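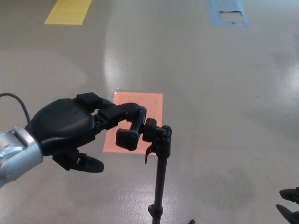

**Menham hall, studio floor: opening checklist, April**

Walked by me, mid-morning, with Anil D'Souza holding the clipboard until he had to go and take a call. Same list as last time, plus two lines Tarek Sleiman asked for. I've written my comments under each one because the tick boxes alone never tell the next person anything!

**Floor**

- [x] Swept, no grit
 - Glossy pale floors show everything, so I got down low and looked across it toward the windows. Two bits of gravel by the door, picked up.
- [x] No wet patches
 - Fine at 10:15. Please check again if it rains, people come in from the parking lot with soaked shoes and that finish is like an ice rink.
- [x] Floor markers flat, corners down
 - Ran my thumb around the edges of the orange ones. One corner near the storage closet was starting to curl, so I pressed it back and it stayed down while I was there. Look at it again next week. If it curls twice, peel it and put a new one down (spares are in the Fladent box, second shelf).
- [ ] Old tape residue removed
 - Not done. There's still a gummy strip along the back wall from the Fernandes booking. I tried warm water and a plastic scraper and gave up after a while. Needs the proper remover.

**Stands and clamps**

- [x] Poles straight, no dents
 - All good. The thin black ones are light and I like them a lot, but they're easy to miss against a dark curtain, so keep them out of the walkway when they're not in use.
- [x] Collars tight
 - Give each one a twist and then lean on the pole a little. One slid down an inch on me. Tightened, leaned on it again, no movement.
- [x] Clamp heads: knobs turn and lock
 - Knobs are a bit stiff on two of them. I'd rather have stiff than slippy, so I left them alone. Please don't oil these!
- [ ] Small levers and tabs all present
 - One spare clamp in the bin is missing its lever. Tagged it with yellow tape and set it aside. Replacement is $15 from Mandetetti, and I've asked Tarek if he wants to order one or just strip the clamp for parts.
- [x] Nothing left clamped up high overnight
 - Nothing up when I got in.

**Cables**

- [x] No loops across the walkway
- [x] Jackets not cracked or pinched
 - Bent each one gently along its length. The long extension has a scuff near the plug, just the surface as far as I can tell, but I put a dot of paint pen on it so we can see if it grows.
- [ ] Labels readable
 - Half of them have rubbed off again. I'll redo them when I find the label maker, which was on the front desk and now isn't (Anil?).

**Doors and exits**

- [x] Both exits clear
- [x] Exit signs lit
- [x] Fire extinguisher in place, needle in the green
 - Someone had hung a coat on it. Coat is at the front desk.

**To do before the next booking**

1. Tape remover for the back wall, me.
2. Lever for the tagged clamp, Tarek to say yes or no.
3. Cable labels, me or Anil, whoever finds the label maker first.
4. Recheck the orange corner by the closet.

I left the signed sheet in the red folder.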